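2/22/20

1/ Got my electric bill for the house on Levdale. It was $40 higher than in November and nothing in our routine changed, so I spent the evening figuring out where it went. Posting my notes.

2/ The rate did not change. I checked the back page of both bills. The number of days was different — 7 more on this one. Check that first, it saves a lot of worry.

3/ The space heater was the big one. It pulls 1,500 watts, and I had it on in the back room most mornings. It's now on a timer that shuts it off after 15 minutes.

4/ Charito Tiongson told me to read the meter before bed and again when I get up. Whatever it used overnight is your baseline. Mine was higher than I expected. The old freezer in the garage is most of it.

5/ Small stuff like phone chargers barely registers. I unplugged them all for a week and could not find the difference.

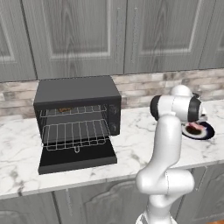

6/ Cooking is a smaller share than people think. For one or two servings I skip the big oven and use a countertop one. A toaster oven with two racks holds enough for a small dinner, and the lower rack slides out over the open door so you can check the food quickly and close up again.

7/ Next is the water heater. It's set too high. Will post the March bill when it comes.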